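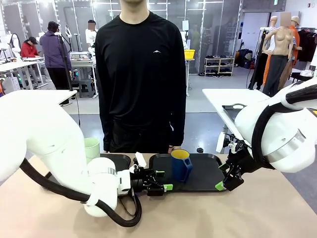
Mug and tray on the Kestov two-arm kit, green finger pads on.

Kestov kit notes

I've had the Kestov on loan from Rendetti since February and these are my running notes, so don't expect a manual! The files here are 2000 short episodes of tabletop stuff, mostly mugs, cups and trays.

What I like: the green pads. They come 2 to a gripper and swap out in nearly 3 minutes (bring your own hex key, mine shipped without one).

What bugs me: the cable on the left arm. It's thick and it hangs low, so I keep the front edge of the table clear.

Use the Kubo loader, the Fludthorpe one drops the last episode.

Updated Jul 31, 2024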